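4. Oktober 2024

Zweiter Tag im Nationalpark Nulorau. Um kurz nach sechs aufgestanden, Tee aus der Thermoskanne, dann mit Britta Gerlach und unserer Führerin Covadonga Barrios zum Nordeingang bei Rorkby. Der Park umfasst 636 Quadratkilometer, das meiste davon Moor und Bruchwald, dazu der lange See, den hier alle nur Dremska nennen. Eintritt für beide Tage zusammen 30, gezahlt an der Schranke.

Bis zum Beobachtungsturm ging es über Bohlen. Rechts und links Wollgras, längst verblüht, und Moosbeeren. Covadonga sagt, im Juni sei der Weg wegen der Brut gesperrt, jetzt im Herbst darf man durch. Vom Turm aus haben wir die Kraniche gesehen. Beim letzten Durchgang waren es 800 Vögel, die am Westufer rasten. Wir haben nicht gezählt, nur geschaut. Gegen halb zehn flogen die meisten auf die Felder ab, danach wurde es still. Ein Seeadler saß lange auf einer toten Kiefer und rührte sich nicht.

Mittags Brot und Käse in der Schutzhütte. Britta hat Biberspuren am Graben gefunden, frisch angenagte Birken, einen Biber selbst sahen wir nicht. Der Rückweg am Südufer war länger als gedacht, der Pfad ist an mehreren Stellen weggebrochen. Die alte Karte von Ostermann zeigt dort noch eine Brücke – die gibt es nicht mehr. Also außen herum durch den Erlenbruch.

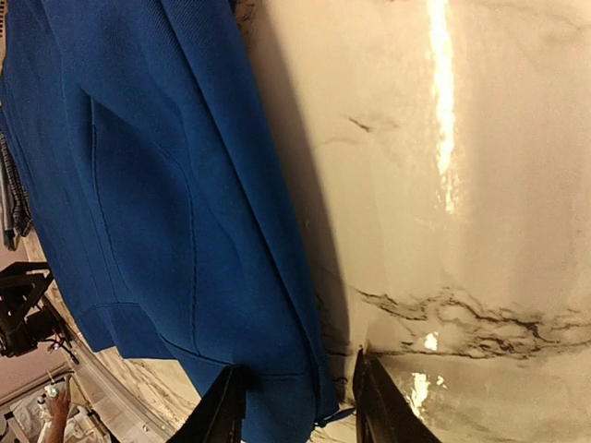
Der blaue Stoff mit der langen Bogennaht.

Abends in der Unterkunft die Notizen ins Reine geschrieben. Neu auf der Liste: Raubwürger und Zwergtaucher. Beim Piepervogel am Graben bin ich unsicher, den lasse ich weg. Morgen wollen wir vor Sonnenaufgang wieder am Turm sein, wenn der Nebel es zulässt. Britta stellt den Wecker.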